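Search reports... Go

Site Visit Report: Wonora Open Day
Student report, Automation Fundamentals
Submitted 9/26/25

1. Purpose

The visit was made to see how manual tasks are recorded and then used to program a two-arm machine. The host was Wonora, which occupies the upper floor of the Brandham building. Our guide was Ajith Salian, who runs the recording work.

2. Task selection

The task shown to visitors was stamping. It was chosen by the host because it needs both hands but little force. One hand does the printing and the other keeps the sheet from moving. A stamp must meet the paper flat, and it must be lifted straight up or the print will smear.

3. Recording method

Each recording is made from head height, looking down at the desk and the hands. The target for the task is 1,000 recordings, of which 204 had been accepted by the day of our visit. A recording is rejected if the hands leave the view for more than 2 seconds. The position of the sheet is changed between recordings so that the machine does not learn a single fixed spot.

4. Machine demonstration

The machine, called Mollow, ran the same task behind a low barrier. It picked up a stamp, inked it and printed a short row. Spacing was even, but the prints at the end of the row were faint on one side. Salian put this down to the wrist angle - the arm is near the limit of its reach at that point. Steyn, the older controller, is still used for the gripping step.

5. Discussion

Almost 200 of the accepted recordings were made by right-handed people. This may limit how well the machine handles a sheet placed on its left, and we would have liked to see that case tested. We were also not given a measured error for print position, so the remarks on spacing are by eye only. 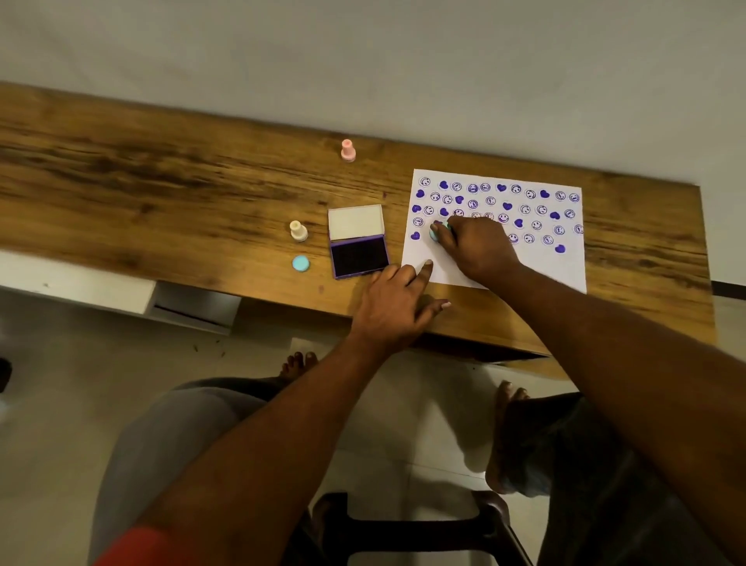 The next stage planned by the host is a second task with two sheets, to be ready in December. We have asked for the print position data and will add it as an appendix if it arrives.

Comments (3)

tmr_88: Did they say how the pressure is measured? Section 4 skips it.

Lena: We had the same faint print problem in our lab. Moving the sheet closer fixed most of it.

pkw: Good report. Section 3 could use a table.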